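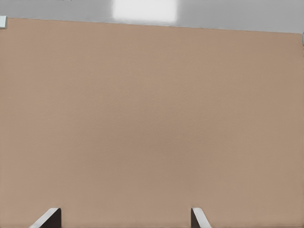
Matte surface, tan. Computer rendering.

Home | Gazetteer | Districts | Rivers | Get involved | Contact

Call for contributors: regional entries, Zudulcombe gazetteer

The Zudulcombe gazetteer is looking for paid contributors to write and revise entries on the districts, towns and river basins of the Zudulcombe region. We have work for two district writers and one map checker. All three roles are part time, done from home, and run for 41 weeks starting in April.

Background

The gazetteer is a free reference work covering the region's geography, administration, population, economy and history. The first edition was put together from older printed handbooks, and a lot of it still reads that way. Boundaries have changed since then. The Onumberg district was split, several parishes on the lower Villalobos were moved to the coastal division, and the reservoir above Nududitz covered two villages that still have their own entries in the present tense.

The second edition will contain 212 entries. Some are new, but most are existing texts that need checking line by line and, in many cases, rewriting from the start. We have divided the remaining work into an inland part (Onumberg and the upland parishes) and a lower part (the Villalobos basin and the coast as far as Nududitz harbor).

District writer (2 positions)

Each writer takes one of the two parts and is responsible for the text of every entry in it. You will:

- write entries of between one paragraph and several pages, following the house outline (location, boundaries, relief and drainage, climate, administration, population, economy, transport, history)
- check every place name against the current official list and record older and local spellings
- find a source for each figure and each boundary statement, and enter it in the source file
- answer queries from the map checker and the copy editor within the same week
- mark anything you can't confirm so it can be left out or held over

We expect a steady pace and don't pay by the word. A short entry on a hill parish with poor records can take longer than a long one on a market town, and the schedule allows for that.

You should be able to write clear, neutral English and to read a topographic map without help. A degree in geography or history is useful but we don't require one. We have had good entries from a retired surveyor, a bus timetable planner and a high school teacher. Living in the region is also not required, though you will need to visit the record office in Onumberg a few times, and your travel will be paid. Writers for the lower part will find some reading knowledge of Spanish helpful, as the early land grants along the Villalobos are in that language and only partly translated.

Map checker (1 position)

The map checker compares each finished entry with the base map and the boundary files. Typical problems are a river said to rise in the wrong parish, a road shown on the map but described as planned, neighbors listed in the wrong compass order, and areas that don't add up to the district total. You will keep the query log, correct point locations, and prepare a small locator map for each entry from a template.

You need working experience with GIS software of any kind. We can read most common file formats and will not ask you to change programs. You also need to be comfortable telling a writer that a sentence is wrong and saying why. No drawing skill is needed. The color scheme, line weights and lettering are fixed.

Hours and pay

District writers work 3 days a week and the map checker works 2. You choose the days, but please keep to the same ones once you have chosen – the query log works only if people know when to expect a reply. All three roles are paid at the same daily rate, monthly, on a fixed-term contract. The rate is given in the information sheet, which we send to anyone who asks. Paid leave is included. Equipment is not provided, apart from access to the map files and the subscription databases.

There is one group call a week, in the late morning. The rest is handled in writing.

Credit and rights

Contributors are named in the front matter and at the foot of each entry they wrote or substantially revised. Text is published under an open license, so you may reuse your own entries elsewhere. Please note that later editors may change your text, and that entries are not signed in the sense of expressing a personal view. If you have published on a disputed boundary or a disputed name, tell us when you apply. It won't rule you out, but we would give that entry to the other writer.

Local readers

Separately, we would like to hear from people who live in the region and are willing to read draft entries on their own town or parish. This is unpaid and takes an hour or two per entry. You don't need any background in geography. We are mostly after the kind of mistake that only shows up to someone who uses the road or the ferry: a bridge that closed, a market that moved, a name used on maps but by no one in town. We are short of readers for the Onumberg uplands and for the villages around the Nududitz reservoir.

How to apply

For the paid roles, send:

- a letter of no more than one page saying which role you want and, for writers, which part
- a resume
- for writers, one sample of factual writing about a place, published or not
- for the map checker, one map you have made or corrected, with a few lines on what you did to it

Please don't write a new sample for us. Shortlisted writers will be given an existing entry and asked to mark what they would check first, and shortlisted map checkers will get an entry with its locator map. This takes half a day and is paid at the normal rate.

Applications go to Esperanza Lyons, managing editor, through the contact page. Put the name of the role in the subject line. Applications close at 5 p.m. on the last working day of February, and interviews are held by phone in March. Everyone who applies will get an answer, including those we don't shortlist.

Local readers can write at any time. Just give the name of your town or parish and how long you have known it.

Questions about the contract or the schedule can also go to Esperanza Lyons. Questions about file formats and the base map are better sent to the map desk, using the same page.

Recent pages

Villalobos River: course and tributaries (revised)
Onumberg district: boundaries after the split
Nududitz harbor and reservoir
House outline for regional entries
List of parishes without an entry
How we handle older place names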